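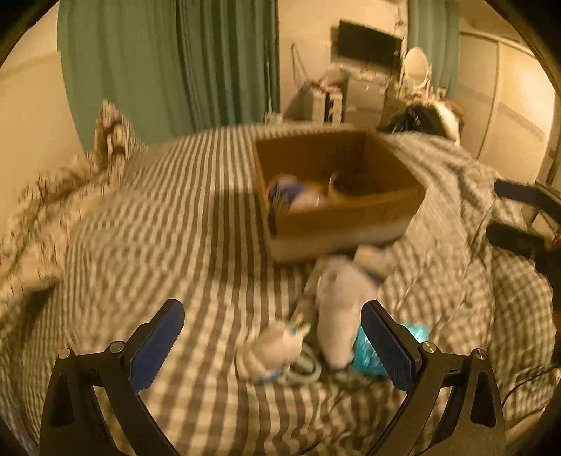 Figure 4.1 An open cardboard box on a bed. Paper-based packaging is among the most common materials in household waste.

Chapter 4
Packaging and Household Waste

Key terms: primary packaging, secondary packaging, corrugated board, fluting, linerboard, recovery, contamination, downcycling

Almost everything a household buys comes wrapped in something. Milk comes in a carton or a jug, rice in a bag, a lamp in a box with more packaging inside it. The product may be used for years, but the packaging often has done its job within a day of entering the home. For this reason packaging makes up a large share of what is thrown away, and it is the first type of waste we study in detail.

In Chapter 3 you followed the waste stream of a town from the curb to the transfer station. This chapter goes back one step, to the home itself. We look at what packaging is made of, why makers choose one material over another, and what happens to each material once it is sorted.

4.1 What Packaging Does

Packaging has to protect what is inside it. A glass jar shipped across the country may be dropped, stacked, shaken, and left in a hot truck. Packaging also groups items so that they can be moved together, and it carries information such as weight, ingredients, and instructions.

Engineers divide packaging into levels. Primary packaging touches the product. The tube that holds toothpaste is primary packaging. Secondary packaging holds one or more primary packages, like the thin carton around the tube. The large shipping case that holds dozens of cartons is called tertiary packaging, and most shoppers never see it. Online shopping has changed this. A single tube ordered from a website may arrive in its own shipping box, so a layer that used to stay at the store now ends up in the home.

4.2 Corrugated Board

What most people call cardboard is usually corrugated board. It has at least two kinds of layers. The flat outer sheets are linerboard. Between them is a wavy sheet called fluting. The waves act like a row of small arches and let a light material hold a heavy load. The flutes normally run up and down in the walls of a box, the direction in which a stack presses on them.

Corrugated board is strong when dry and weak when wet. Water loosens the bonds between the paper fibers and softens the starch glue that holds the layers together. A box left in the rain may collapse under a load it carried easily the day before.

4.3 Case Study: The Town of Longo

The town of Longo has 3615 households. Until a few years ago, all of its paper and board went into the same truck as food waste. Grease and liquids soaked into the paper, and the Meretti mill, which buys used board from the region, turned most of it away. Material spoiled in this way is said to be contaminated.

The town then began a separate collection, picked up every Thursday. In the first year it recovered 615 tons of paper and board. The mill accepted nearly all of it. Collection costs went up — a second truck had to be bought and staffed — but the town paid less to the landfill and earned a small income from the mill.

The results were not the same everywhere. In the Nusari district, where most people live in apartments, there was little room to store flattened boxes between pickups, and much of the board still went into the trash. We return to this problem in Section 4.6.

Before You Read On

Keep a record of the packaging your household throws away in one week. For each item, write down the material, the level of packaging, and whether it was clean or soiled. Flatten any boxes before you weigh them, and record weights in grams. If your total for paper and board is over 1000 grams, note which single item weighed the most. You will need this record for the activity at the end of Section 4.5, where you will compare your figures with those from the Zendside survey.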